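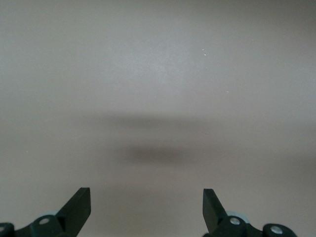
A gray surface, paler toward the upper center.

The Residual

The residual should have been white. Bronisława Laskowska had written that sentence on the lab wall in her first year at Treloar, and it was still there, under the calibration schedule, when Sidra Bajwa ran the autocorrelation for the fourth time and got the same peak at lag 107.

She had two hydrophone channels from the Kivirico mooring and a separation model with four assumed sources: shipping, surface wind, the pump at the water intake, and self-noise from the electronics. The model took the mixture, estimated the mixing coefficients, and returned four signals and whatever was left over. The left-over part was supposed to be uncorrelated with itself at every lag but zero. At lag 107 it was not. The peak was small, just outside the confidence band, and it stood in the same bin in each segment she tried.

"Raise the model order," Phong Trương said. He had the desk behind hers and answered questions she had not yet asked.

"I did. Five sources, then six."

"And?"

"The fifth takes energy from the wind. The sixth is empty. The peak stays."

He rolled his chair over and looked at the plot. The sampling rate had been reduced to 100 samples per second after the anti-alias filter, so lag 107 was 1.07 seconds. He worked that into a path length on the back of a printout, using the sound speed for cold fresh water, and got a little over one and a half kilometers.

"Echo," he said. "Far wall of the lake."

"The lake is 900 meters across. A return from the far wall would travel eighteen hundred at the most, and the mooring isn't at the shore. I tried it. The delay comes out wrong in both directions."

He wrote the 900 down and crossed out his own figure.

Sidra logged the run and went home. It was 24 December 2025 and the heating in the building went to its night setting at four.

Only Chiến Lò was in when she came back in January. He maintained the recorders and did not, as a rule, discuss the data. She asked him whether anything on the Kivirico unit had a period of 1.07 seconds.

"The clock disciplines once a second," he said. "Not 1.07."

"The storage card?"

"Writes when the buffer fills. Every 13 seconds with two channels." He thought. "Which firmware?"

She read him the string from the file header. He asked her to read it again.

"That is the Aldale build," he said. "It should not be on Kivirico. Fludthorpe has the Aldale build."

Fludthorpe was a different lake and a different contract. The unit there had a single hydrophone and a fixed delay line, which Elba Insaurralde had added so that she could test her deconvolution code against a known answer. The second channel on that unit was the first channel again, held back and attenuated, plus noise. She had left the project in the spring. Her notes said the delay was adjustable and did not say what she had set it to.

Sidra cross-correlated the two raw channels before separation. She had not done it earlier because the two sensors were supposed to be forty meters apart, and the method began with the covariance matrix, and the covariance matrix had looked reasonable. The peak came up at lag 107. It was far above the band. Subtracting a delayed copy of channel one from channel two left a residual with no structure in it at all.

She ran the whiteness test on that residual. It passed at every lag.

So there had never been four sources at two sensors. There had been one sensor, at Fludthorpe, and a filter. The model had been told to find shipping on a lake with no boats and a pump where no pump was installed, and it had found them, with convergence in more than 100 iterations and a likelihood that rose at each step. She had drawn spectra of the pump. She had described its second harmonic in a progress report – section 3, with a figure.

She telephoned Bronisława, who was at her sister's, and explained it in order: header, build, delay line, cross-correlation.

"And where are the Kivirico files?" Bronisława said.

"Chiến is looking. He thinks the labels were swapped at the dock."

"What did the pump sound like?"

Sidra had listened to it, in fact, for most of November. She had speeded it up by a factor of eight to bring it into range. "Low," she said. "Regular. I would have known it anywhere."

There was a pause on the line. A kettle was being filled.

"Keep the estimate," Bronisława said. "Put it in the folder with the residual, and write the lag on it."

Sidra made the directory and copied the files. For the name of the source she left the field as the model had written it, s3, and entered 107 under remarks. Then she opened the report and deleted the figure – the caption went with it – and the section numbers below it moved up by one.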